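How a Robot Gripper Is Looked After
A Drillwood Learning page for readers in Years 4 to 6
Updated 28/01/2026

A gripper is the part of a robot that takes hold of things. The grippers at the Nakville workshop have two fingers that move together and apart. Some are fixed to a robot arm. Others are held by a person, who uses them to show how a job should be done.

Each gripper is checked before work begins. The technician first wipes the finger pads with a soft cloth. Dust makes the pads slippery, and a slippery pad may drop what it is holding.

Next come the bolts. A loose bolt lets a finger wobble, so each one is tested with a small hand tool. It should be firm, but it must never be forced.

The printed tags are checked after that. A tag is a square with a black and white pattern, and a computer uses it to work out where each finger is. A scratched or dirty tag is hard for the computer to read and must be replaced.

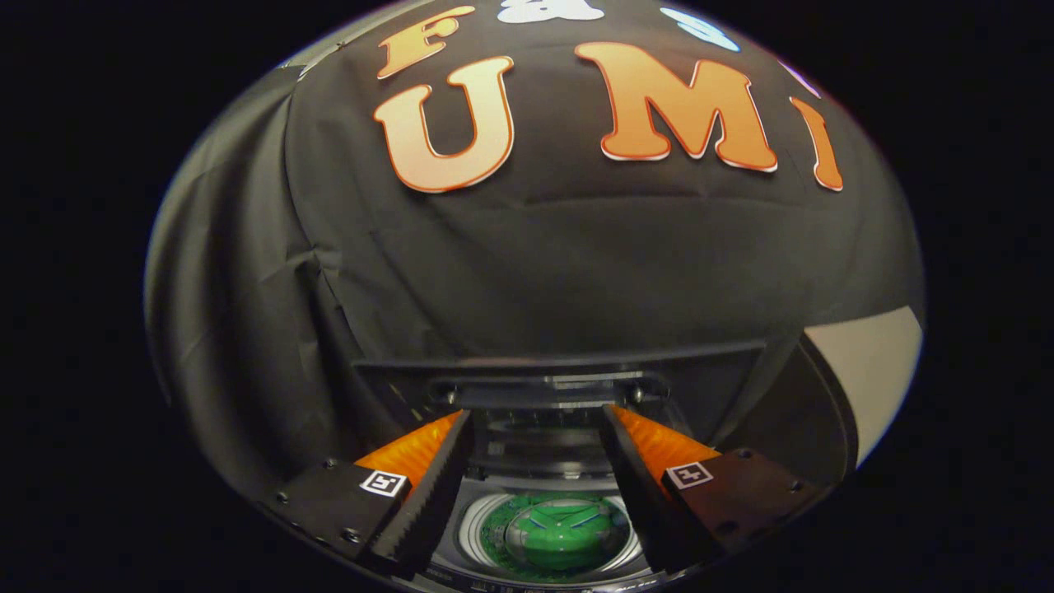

Veloso asked whether the ridges on the gripping strips wear away like the tread on a bicycle tyre, and whether a new finger is needed when they do. They do wear down, a little at a time. At Nakville only the strip is changed, and the finger stays in place. The work takes 30 minutes, and strips are always changed in pairs so that both sides grip evenly.

The last check is the closing test. The fingers are opened and closed 11 times while the technician watches and listens. They should meet neatly in the middle. A grinding sound means that the rails inside need cleaning.

The results are written in the gripper's logbook. A full service is carried out every May.

Words to know
Pad: the part of a finger that presses on an object.
Rail: a straight track that a moving part slides along.
Service: a careful check and clean of a whole machine.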